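Talking Tables With Tamara Dovhaniuk

08/03/2021

I own exactly one nice piece of furniture, and for years I was scared to eat on it. So when a reader suggested I talk to Tamara Dovhaniuk, who has been fixing up old dining tables in Handarville for 26 years, I emailed her that same night (and then moved my coffee cup onto a coaster, just in case she could tell).

We met at her shop on Krishnan Street, which used to be a shoe store and still has the slanted mirrors along the floor. She'd put out poppy seed cake. On a table with no tablecloth, no placemats, nothing. I must have looked worried.

"It's a table," she said. "Eat."

Tamara grew up in a second-floor apartment where the kitchen table was also the desk, the ironing board and the place her father cut hair for half the building. It had a burn at one end from a pan of onions, and everybody wanted to sit by the burn. She can't remember why. When her parents moved they left it behind, and she told me she still looks for it whenever she passes a yard sale, even though that apartment was three states away.

She got into the work by accident. She was 29, answering phones at a furniture outlet called Sokholm, and the returns kept piling up in the back with a scratch here or a wobbly leg there. "They were going to the dump," she said. "I asked if I could take one home. Then I asked if I could take another one. My husband was very patient until we couldn't get to the washing machine."

Her first paid job was for a neighbor and she charged 35 dollars, and she lost money on the sandpaper alone! She laughed so hard telling me this that she had to put her fork down.

I asked what people get wrong most often, and she didn't even have to think. They scrub too much. They use the spray that promises shine, then more of the spray, and after ten years there's a sort of gummy skin over everything that has to come off before she can start. She likes a barely damp cloth and a dry one right after it, and that's pretty much the whole routine. For the white rings that cups leave behind, she'll try a little plain mayonnaise overnight before anything stronger. (I went home and did this. My kitchen smelled like a sandwich, but the ring is a lot lighter.)

The other thing is sanding. People see a video, rent a machine, and go straight through the veneer in one afternoon. She gets a lot of phone calls on Sunday-evening-type nights, as she puts it, from somebody whispering so their spouse won't hear.

"Look which way the grain goes before you touch it," she said. "Run your hand along it. If you go across, you'll see every scratch the minute the sun comes in, and then you'll call me."

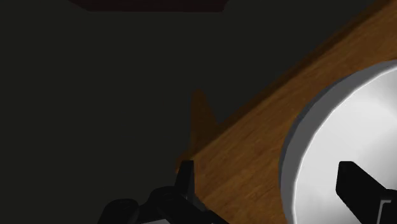 Marks should stay put, according to Siditz, or at least most of them should, and a table sanded back to perfect has lost everything that happened at it. I read that bit out to Tamara and she made a face.

"Some marks," she said. "The homework you can read backwards in the finish, yes, I leave that. But a customer brought me a table with her ex-husband's initials carved in it. She didn't want the history. I took the history off."

So she asks. Before she gives anyone a price, she sits down with them and goes over the top inch by inch, and they tell her which dents have names. She writes it all in a notebook. One family wanted the fork marks kept and the crayon gone. Another wanted the crayon kept and everything else gone, legs included – they ended up with new legs.

The biggest job she's done was a church hall table that came to 2768 dollars and took most of a winter. She wouldn't tell me which church, only that they argued over the color until March and then picked the one she'd shown them first.

I wanted to know what she has at home. I was picturing something grand, maybe walnut, with those fat carved feet. It's a folding table! She's been meaning to finish a round oak one for herself, but customers come first, and there's always one more waiting by the door.

"My daughter says it's embarrassing," she said. "I told her she can have the oak one when I'm done. She said, 'So, never.'"

Before I left she cut me another slice of cake to take home and wrote down the name of the wax she likes on the back of a receipt. I've already lost the receipt, so if anybody in Handarville is stopping by the shop this week, please ask her for me.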